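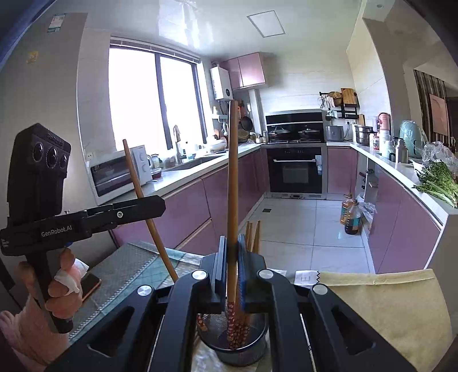

About us

Hello, and welcome to Skotlow! We're a small outfit that tries out grippers, wrist cameras and the controllers that run them, and then writes up what we found in words a normal person can follow. I started it because I'd bought the wrong gripper twice in one year (both times on the strength of a lovely brochure) and I was cross enough to start keeping notes. The notes turned into a spreadsheet, the spreadsheet turned into a website, and now there are four of us and a van.

What we do

People send us kit, or we buy it, and we put it through the same 31 jobs. Most of them are kitchen and workshop jobs, the sort you'd do with half your mind on the radio. Pick up a chopstick and hold it upright. Take a lid off a pan. Fold a tea towel. Get one spoon out of a pot full of spoons without bringing its friends along. We do a lot of this with hand-held grippers before an arm gets anywhere near it, as you learn very quickly how a pair of finger pads behaves when it's your own wrist doing the turning.

Chopsticks are my favourite, I'll admit. They're thin, they taper, and they roll if you pinch them slightly off centre. A gripper that's brilliant with mugs can be hopeless with them, and we've had one or two very expensive pairs of fingers go back in the box looking sorry for themselves.

We like real rooms for this. We do have a proper bench, with a Vachon controller and two arms bolted to it, and it's great for repeat runs at four in the morning when we're all asleep. But a bench has nice even light and nothing on it! A kitchen has a big window, shiny floor tiles and somebody's greens on the worktop, and that's where a camera shows you what it's made of.

How we score

Every gripper gets 26 goes at each job, and we publish all of them, the drops as well. Softer pads, like the Nerkel ones we reviewed in September, tend to start well and then pick up dust, so we wipe the pads at fixed points and say so in the write-up. Cameras are marked separately, mostly on glare and on how much the fingers block the view. So far there are 1420 logged runs in the open part of the site, and you're welcome to download the lot and argue with us about it.

Who pays for it

Mostly workshops and college labs who want a second opinion before they spend. We don't take money from makers for a review. The Wallia wrist mount is the one thing we sell ourselves, so we leave wrist mounts out of the rankings altogether -- it seemed the fairest way.

Getting in touch

If you've got a gripper you'd like tried, or a job you think we ought to add to the list, use the contact form. We read everything, though it can take us a few days when we're out with the van. Please send the power lead too!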